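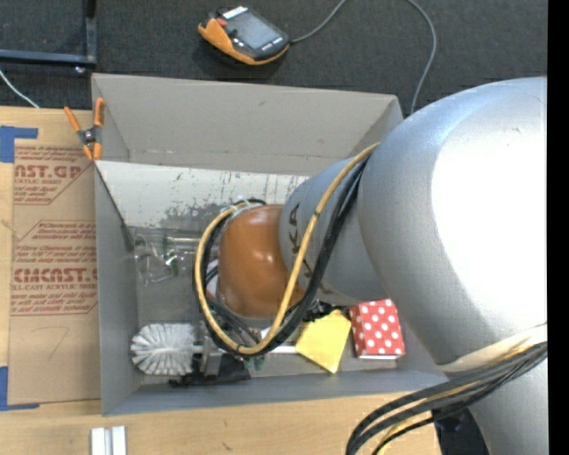

Section 6: Setting the water softener

The Pinimlow leaves the factory set for "average" water. Treat that setting with suspicion. Average water is a sales idea, and the softener will happily waste salt on it for years.

1. Test your water at the kitchen cold tap. Use a drop kit. The paper strip in the box gives a color you can read three different ways.

2. Hold MENU until the hardness number blinks. Enter your result in grains per gallon. If you got 14, enter 14. The dealer may tell you to add a few "for safety." We have yet to see what this makes safer.

3. Set the clock. Regeneration starts at 2 a.m. by that clock, so a wrong one means hard water at breakfast.

4. Leave DAYS OVERRIDE at 7.

5. Open the bypass valve slowly and run a cold tap until the air is out.

Note: The salt gauge on the lid is a guess made by a float. Lift the lid and look.

Note: Resin cleaner is sold as a monthly need. On city water with no iron, skip it unless a new test shows the softener falling behind.

CAUTION: Unplug the unit before removing the valve cover. Turning the display off does not cut the power.

If the screen shows code 738, the valve motor has lost its place. Unplug the unit, wait 6 minutes and plug it in again. If the code comes back, a second reset is unlikely to do any better. Call for service.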